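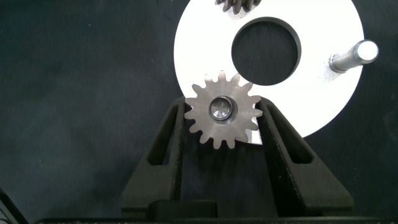

Steel spur gear, sixteen teeth.

Slide 1. Wait for the latecomers. Say the title once, then apologise for the colon in it.

This is a talk about Bråten, a lake you haven't heard of, and what 48 years of satellite passes say about its shoreline. Short version: it has moved. Long version: the next 12 slides.

Slide 3. Pixel size. Older scenes are coarse, so a narrow beach is a rumour. Pluditz, our shoreline software, draws a confident line through it anyway. I've had colleagues like that.

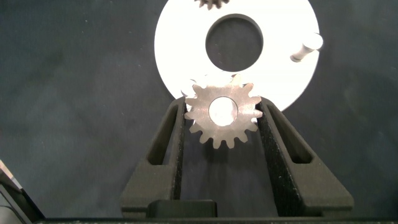
Why not just use the newest imagery?
Because one sharp picture gives you a shore and no history. We need the old, grainy ones to see which way it's going.

Slide 5. Cloud. We started with 1750 scenes. After masking out cloud, ice and haze we kept 151. Pause here for the sympathetic noise from anyone who has done this.

Slide 7. Ice is the real nuisance. In March the mask labels the whole lake as cloud, and

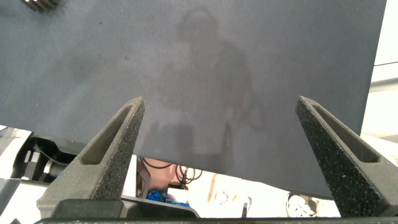 by the time it learns the difference the melt has shifted the waterline again. We dropped the month entirely. Reviewers were thrilled.

Slide 9. Vamgate gauge against satellite line. They agree in the calm years. Do not linger on the others. If pressed, blame the gauge, then admit it's the wind.

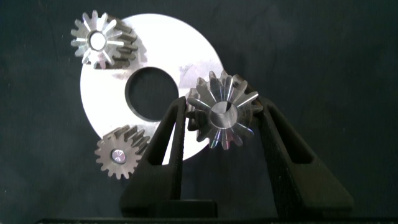
Metal disc with gears, dark fabric backdrop.

Slide 12. Thank Clarnari for the disk space. Leave the map up during questions; people like the colours.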